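Bimanual policy drops one arm's targets when both grippers are close together

Posted in August by Marjan Ghasemi
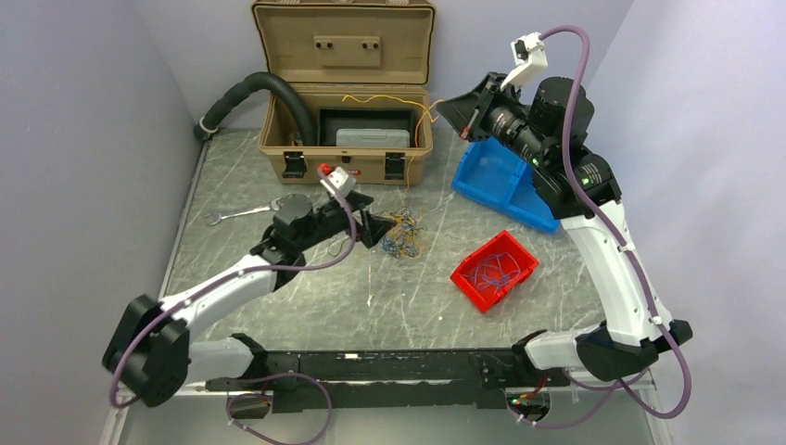

Wire sorting task, right arm holding the yellow wire over the open toolbox.

I'm running a learned policy on a two-arm setup. The task is to clear wires out of a toolbox and off the table and put them in a bin. The policy outputs joint targets for both arms in chunks at 30 Hz, and a small driver I wrote interpolates those and sends them down to the arms.

Most of the time it works. The trouble starts when one arm is pinching a wire over the toolbox and the other is down by the tangle in front of it. The left arm stops following its targets for a moment, then jumps to catch up. The right arm keeps going as normal. In my log the commanded positions for the left arm are smooth the whole time, so I don't think the policy is the source. The measured positions go flat and then step.

What I've tried so far:

- Lower gains on both wrists. The jump gets softer but it's still there.
- A shorter chunk length. No change.
- Replaying a recorded episode with the cameras off. The stall is gone.

The third one confuses me. Replay doesn't need the images, so I expected the same result either way. Both wrist cameras and both arms are on the same computer. The collision checker is on and it runs inside the driver process.

Where should I be looking?

jidik

Cameras. Put them on a different USB controller from the arms. Had the same thing.

holtico_r

It could be USB, but I wouldn't start by moving cables. You said it depends on where the arms are, and the USB load from a camera doesn't change much with arm position. The collision checker does change. When two arms are far apart, most checkers throw out nearly every link pair on a cheap bounding test. When the grippers come close, the full mesh test runs on many more pairs and the time per check goes up.

If that check is in the same thread that writes to the left arm, the write waits for it. With the cameras off you have spare CPU and the check finishes in time. With image decoding running, it doesn't. That would fit all three of your tests.

Log a timestamp right before and right after the check, and another at each write. Use a monotonic clock. At 30 Hz you have a bit over 33 ms per policy step, but your interpolator probably runs much faster than that, so look at the worst case and ignore the average. On ours the worst check took 39 ms with the wrists close and the mean looked fine.

If the numbers agree, move the check to its own thread and have the writer use the last valid result, with a timeout that holds both arms if the result gets too old. Swap the wrist and gripper meshes for capsules too. Also limit the step size in the driver, so a late target can't turn into a jump.

Marjan Ghasemi

Timestamps added. The check is the slow part, 90 ms at worst with the cameras running and 13 with them off. The right arm gets written before the check and the left arm after it, so that explains why only one of them stalls. I'll split the threads first and do the capsules after that.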